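Wednesday, and I've still got the taste of shop coffee in my mouth, so I'll be up until all hours anyway and may as well write this down while it's fresh.

The Jakmont people have let us keep the arm for another 2 weeks, which was decent of them, and I've promised Wenjie a proper written opinion before it goes back. He wants to know whether we should buy the kit outright or sign up for the service plan, where Munik comes out to set it up again every time we move the bench. I keep changing my mind. On Monday I was all for buying. By lunch today I'd gone right off the idea, and then Elsa got the new control program to load on the first go and I was fond of the thing all over again.

I will say the manual is the worst part of it. It's thick as a brick and somehow never has the page you want. Hedvig has taken to writing her own version in the margins in green pen, and her version is better – I told her she ought to send it to them and ask for a discount. The phone support, on the other hand, has been lovely. A fellow named Arvid Lindholm stayed on the line with me while I hunted through three menus for the speed setting, and he never once sighed, though I could hear his supper being put on the table behind him. 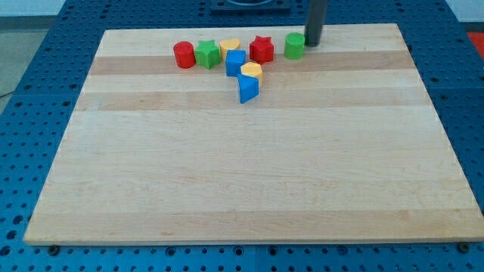 The sorting lesson is what they sell this kit on, so that's where I've been putting my hours. The brochure says a beginner can teach the arm a simple pick and place in an afternoon, and I suppose I'm the beginner they had in mind. I like the maple board for it, with those pale strips and the two darker bands running across, and it gives my eye something to line things up against when I'm choosing where a block should go. The cylinders are the ones I'd start any newcomer on. The blue triangular one is another matter altogether, with that sloping face, and I've written it down as a question for Arvid, along with the green star. I do wish the kit came with a lesson just for awkward shapes, and I'd happily give up the chapter on network settings to get it.

Algirdas dropped by after three and stood with his coat on for the better part of an hour, asking what it would cost us. The kit is 2,000 dollars more than the one from Detenum that he had his heart set on, and he does like to come back to that. I told him the Detenum catalogue had no phone number in it anywhere that I could find, and he went quiet and had a biscuit. I think he's softening. He asked to have a turn at the controls before he left, at any rate, and I had to remind him about his parking.

I need to ask Jakmont whether the training day is included, and whether 4 of us could come instead of the usual pair. Must also ring Mum back, and find my good glasses, which I had on the bus this morning and haven't seen since.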